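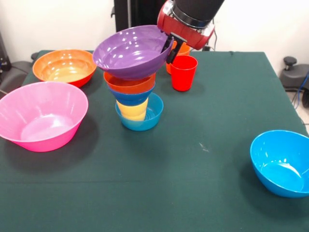

OK, so I've been chewing on the empty return question since it came through the list last night, and I think a lot of the grief comes from how much room an empty box takes up. A terminal can't squeeze them. With plastic cups you can do what's going on in the middle of that green cloth, the orange one sitting on top, dark blue under it, yellow under that, all tucked into each other and hardly taking any more room than one. An empty forty-footer takes up precisely as much yard as a full one, and it earns the terminal a whole lot less. So when the yard gets tight the empties are the first thing they stop accepting, and the rest of us find out when the driver is already in line. Grr.

Quoting the original here so people don't have to dig:

> On 16/01/2024, a list member wrote:
>
> Hi all, longtime reader, first time posting. We're a small importer (garden furniture mostly) and we bring in boxes through Pusedell on Rokari's service. Our last shipment was 2 forties. Trucker is Dronel, forwarder is Yazzie, and I have no complaints about either one.
>
> We unloaded both boxes well inside our 4 free days. Dronel tried to book the empties back in and there were no return appointments at Pusedell for that size. They kept checking. By the time a slot opened we were way over, and now Rokari has sent a detention invoice at $127 per box per day. I asked their desk about it and got a form reply saying I have 30 days to dispute and that "equipment availability at third party facilities is outside the carrier's control."
>
> Is this worth fighting? Or do I pay it and chalk it up? And is there anything I should be asking for before the next lot ships in May? I feel dumb for not knowing this stuff.
>
> Thanks in advance!

First off, please don't feel dumb! I've been moving freight in and out of that port for longer than I like to admit and I still got stung the same way last spring. Different line, same song.

Yes, it's worth fighting. The form reply is just that, a form reply. I've had the very same sentence from two other carriers and both of them came down once I sent something with paper behind it. What they want to find out is whether you'll go away.

What you need is proof that you tried to give the box back and couldn't. Call Dronel today and ask dispatch for screenshots of the appointment system. A good dispatcher will have been saving those, and if they weren't, ask them for the call log or the emails they sent to the terminal. Anything with a time on it. Then look on Pusedell's site for the gate notices (they're under the trucker tab, kind of hidden) and print every one that covers your size and your line. They take old ones down, so do it this week.

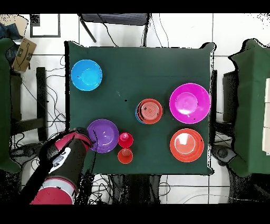

Once you have that, make a simple table with one row for each day and each box. Put the day, the box number, whether there was an appointment, and what your proof is. I can't tell you how much better this goes over than three paragraphs of being mad. I've done the three paragraphs. It felt great and got me nowhere. The person reading your dispute has a stack of these and a supervisor who wants a reason code, so hand them the reason.

Keep the two boxes separate in the table too. It's pretty common for one to have a weaker case than the other, say if there was a slot one morning and the driver could only take one, and you don't want the carrier using that to toss the whole thing.

Also, send it through Yazzie if they'll do it. Whoever books the freight has a rep on the other end, and you probably only have the general inbox. My forwarder grumbled a little and then got a bigger reduction than I had asked for, so I bought the office donuts.

One thing I'd push on is whether Rokari named another place to return the empties. Sometimes the line has a depot off the terminal and the notice went to the trucker and never made it to you. If there was an alternate and it was open, your case gets a lot shakier for those days, and it's better that you hear it from Dronel now than from the carrier later. If there wasn't one, say so in the first line of your letter. 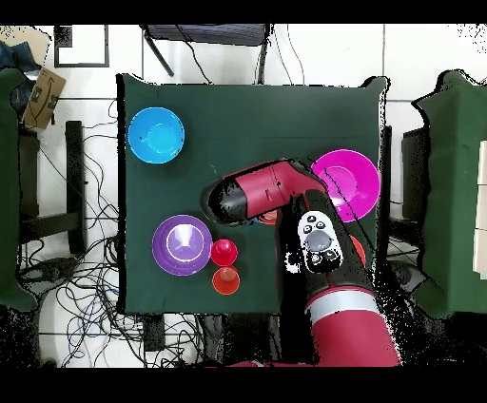

For May, ask for more free time before you book. I know, everybody says that, but small shippers really do get it if they ask at quote stage, and pretty much never after. Even a couple of extra days would help. Get it written on the rate confirmation, since a friendly phone call won't be in the file when the invoice shows up. I'd also ask for a line saying the clock stops on any day there's no return appointment. Rokari may say no. Ask anyway, and ask Yazzie to ask.

And check with Dronel on chassis, while you're at it. If the empty is stuck then the chassis is stuck under it, and that's a separate bill from a separate company that tends to land a month later when you think you're done. Mine did :(

Somebody on here posted a dispute letter template a while back, and I can't find it in the archive for the life of me. Could whoever has it repost? Mine is full of our account numbers but I'll clean it up tonight if nothing better turns up.

Let us know how it goes, and shout if the carrier's answer makes no sense.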